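Ticket #865: Left arm drifts when I switch from hand guiding to remote
Project: Trirkero, PC teardown and rebuild demos
Opened by: Deok-su Wi
Assigned to: Morfudd Gittins
Status: Open, workaround in place

Deok-su Wi
Hand guiding is a joy since the Gethin update! I can walk the arm through the hard drive steps and it plays them back beautifully. My trouble starts when I hand over to the remote controller partway through a demo. The wrist slides around 4 mm toward the tall post, and the drive then lands crooked in its holder. Happened on 2 of 12 demos, both with the gripper closed. 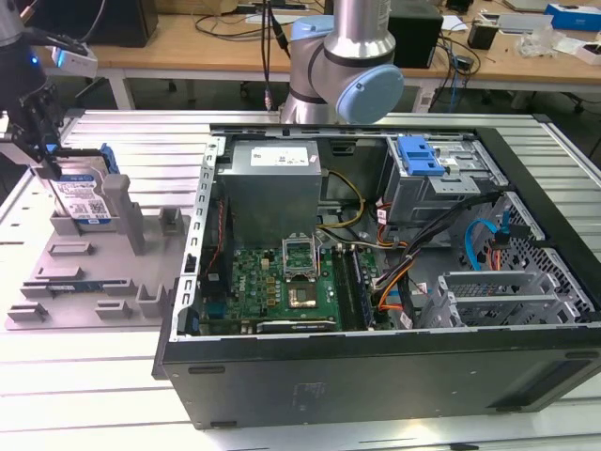
Left arm with the 1.0TB drive over the parts fixture, case open on its side.

Morfudd Gittins, January 10, 2026
Love a bug that shows up on demand. My guess is that the controller still has its old zero when it takes over. Could you try this?
Stop guiding and let go of the wrist completely.
Press Hold, then re-zero the controller.
Switch to remote and nudge up before going sideways.
Please send me the log from a bad one too, gripper closed.

Deok-su Wi
Wow, huge difference! Ran the drive step again with the re-zero and the wrist stayed put every time. I skipped it once on purpose and got the slide right back, so that log is attached. Moving on to the memory module with the same routine.

Morfudd Gittins
Great log, the old zero is right there in it. I'm leaving this open until the handover does the re-zero by itself. Keep those demos coming!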